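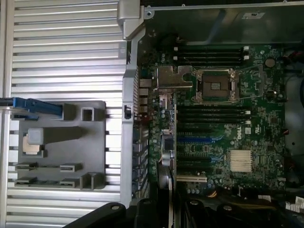 Unit 3. Product Lifespan and the Cost of Ownership

February
Prepared by the Department of Consumer and Household Economics, Nistdale College

3.1 Purpose of this unit

Unit 2 treated the purchase price of a durable good as the main fact a household weighs when it buys. This unit extends the analysis to the whole period of ownership. Students will learn to compare goods with different prices and different expected lives, and to decide when repair is the better choice on financial grounds.

3.2 Terms

Durable good. An item expected to give service for several years, such as a refrigerator, a bicycle or a desktop computer.

Service life. The period during which an item does the work for which it was bought. Service life may end while the item still runs, as when a computer can no longer use current software.

Cost of ownership. Purchase price, plus running costs, plus maintenance and repair, less any resale value.

Annual cost. Cost of ownership divided by years of service.

3.3 Worked comparison

A household must choose between two desk lamps. The first costs $33 and is expected to last 3 years. The second costs $45 and is expected to last 5 years. Running costs are equal and neither lamp has resale value. The annual cost of the first lamp is $11 and that of the second is $9. The second lamp is cheaper to own, although it requires a larger payment at the start.

Students should note that the result depends on the household having $45 available on the day of purchase. Where it does not, the cost of borrowing must be added before the comparison is made.

3.4 Repair or replace

The decision to repair should be based on the years of service the repair is expected to add. Money already spent on the item is a sunk cost and is excluded. Suppose a repair to the first lamp costs $10 and adds 2 years. The annual cost of that added service is $5, which is well below the annual cost of a new lamp of either kind.

Three conditions affect the decision in practice: whether parts can be obtained, whether the item can be opened without damage, and whether skilled labor is available locally. The assigned Iturside case concerns a town in which the last appliance repair shop has closed. Read it with attention to the third condition.

3.5 Reading and written work

Required: Melnychuk, Household Accounts, chapter 5.

Choose one durable good in your own home. Estimate its annual cost to date, stating each assumption. Then estimate the annual cost if it were repaired once and kept for 2 further years. The paper should not exceed two pages and is due at the start of class on Thursday. Late papers are accepted only by prior arrangement with the department office.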